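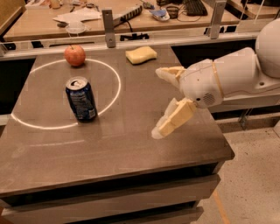 The demo table at the Handard open day, with the can in the circle.

I went to the Handard open day in July, mostly because Nisha Chauhan had a spare place and it was only two stops on the train. The workshop is on the Istilwood estate, behind the tile warehouse, and the signs for it run out at the main gate. I got there at 11 and there was already a queue for tea.

They let us in by groups. Ours was led by Urmila Bisht, who looks after the arm and didn't use a script. She said the job that day was a simple one. There was an apple, a drinks can and a sponge on the table, and a white circle. You tell the robot which thing to deal with and it works out the reach for itself. She had set aside 45 minutes for us, and I thought that was a lot for one table. It wasn't, as people had plenty of questions. 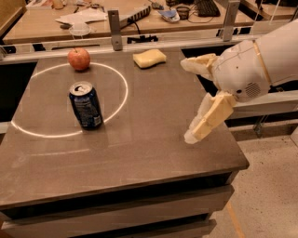

The first was from a man called Kobina Lamptey, who packs orders for Gandis and wanted to know how fast it was. Urmila said slow, and that they keep it slow when visitors are in. He asked what happens if you move the thing while it's reaching. She said it looks again and changes course, most of the time. I liked the "most of the time".

Someone else asked why a can, and she said cans are harder than they look - smooth sides, shiny top, and they tip if you catch them high up. The sponge is more forgiving. An apple is somewhere between the two, depending on the apple.

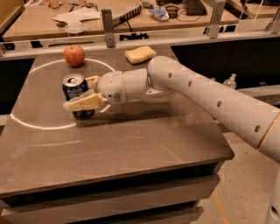 What I noticed most was the fingers. I had expected metal claws, and they are pale, chunky things, more like something off a kitchen gadget. Nisha asked if they wear out. They do, and there was a box of old ones by the door that you could pick up and bend.

After that we had a talk upstairs from Olga Retamal about training, with 24 slides, a few too many for a warm room. The tea was good. They are doing another day in the autumn and you have to book by email. If you drive, park at the Uniyal end, as the front spaces are for staff.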